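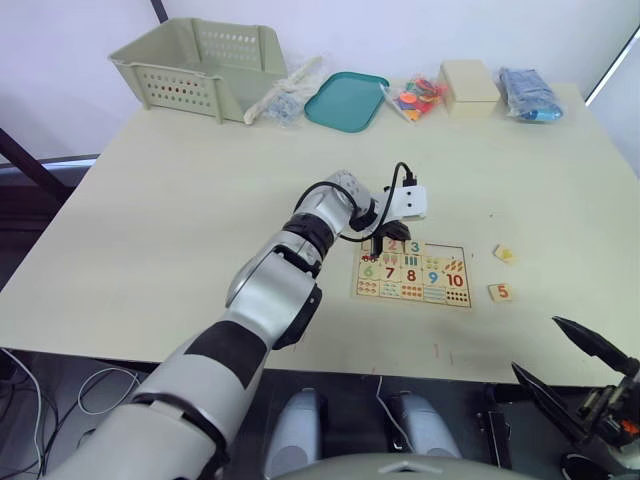
Reading time: 2 minutes

Catríona Cronin has maintained the two-arm cell at Clurorberg since May. Her working day begins with the grip pads. "They wear at the edges first," she said. "Once the texture goes, a thin tile will turn in the fingers."

Pads are inspected every 200 cycles. The log stood at 1,488 on the morning of our interview. Ms. Cronin then checks the cable at each wrist — it must have enough slack for a full turn of the joint — and runs the number board as a test.

"The tiles are small and the slots are close," she explained. "If the wrist camera has shifted, the board will show it before any report does."

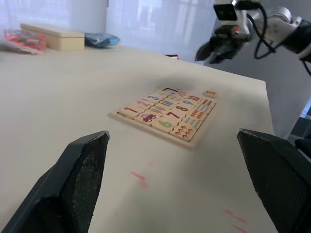

Wrist camera view of the number board, with the grip pads in the foreground.

Recalibration takes around 2 hours and is signed off by Getachew Gashaw, who oversees the Gestari program. Ms. Cronin would prefer a shorter procedure. "I have asked for one," she said. "The request is with Mr. Gashaw."

This site uses cookies. Accept | Manage settings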